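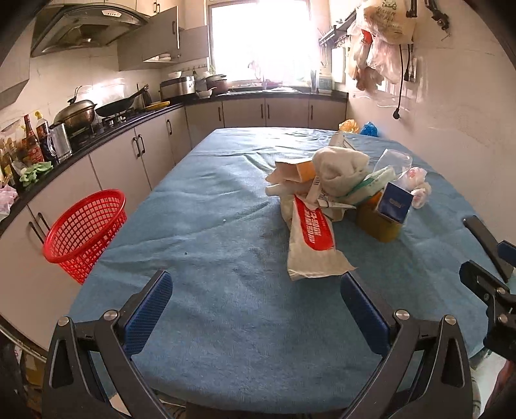

Good practice for home kitchen recording
Speaker notes, Sistham practice day, June 2024

Slide 1. Say hello, say which talk this is. Wait for the people who wanted the Brasport one to leave.

Slide 2. Why have house rules at all. Ours were two pages long in December. Wikström then asked us to define "tidy" and we have never recovered. Keep this short, Katsuhiko Arai has the full history after lunch and tells it better.

Slide 3. The rules that survived.
Leave the household's clutter as you find it. Crumpled packets and torn paper bags stay in. A kitchen that looks like a showroom teaches the gripper about showrooms.
Agree with the householder what may be touched. Write it down. "Anything really" is no answer, ask again.
Hob off before the first take. Yes, every time.
Check the finger pads and pivot screws before each session, both hands.
Two people in a narrow kitchen is plenty.

Slide 4. Labels and post. Names and addresses get turned face down or put in a drawer. Barcodes can stay. Someone will argue about barcodes. Let them, then move on.

Slide 5. Stopping. 200 takes a day is the limit per operator. Zavbridge tried 270 and the last 70 went in the bin. (Pause. They are in the room.)

Slide 6. Questions. If asked about insurance, point at Arai.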